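The April cleanout got as far as the hall closet. I had put it off because that is where all the camping clothes ended up after we moved to Fodville, and most of it is camouflage I haven't worn in years.

I did the shirts and jackets first. Cotton gets folded in thirds, anything padded gets rolled. My rule is one shelf for outdoor things – if it doesn't fit, it goes in the donation bag. 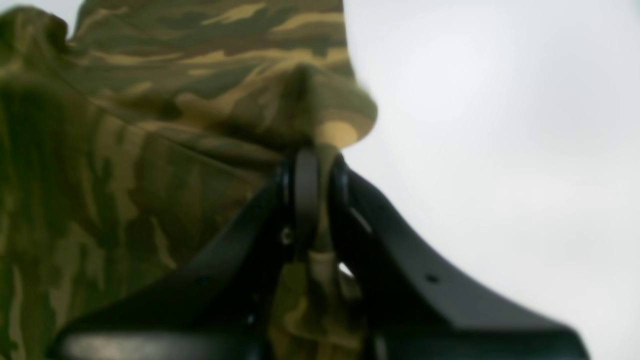 Azucena Salinas wrote that she never folds camouflage at all, she hangs it, because the creases on hers faded lighter than the rest after one summer on a shelf by the window.

I may try that with the two I wear most. The closet has no window, so fading isn't a big worry here, but there are 14 empty hangers and I'd like to use them.

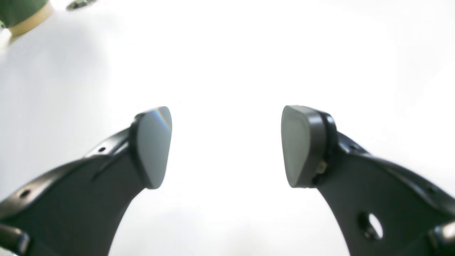
The donation bag is at six pieces so far. Wenceslao gets first pick, then the rest goes to the thrift store on Cervantes. Boots are next, and I still need to find the laces for the brown pair.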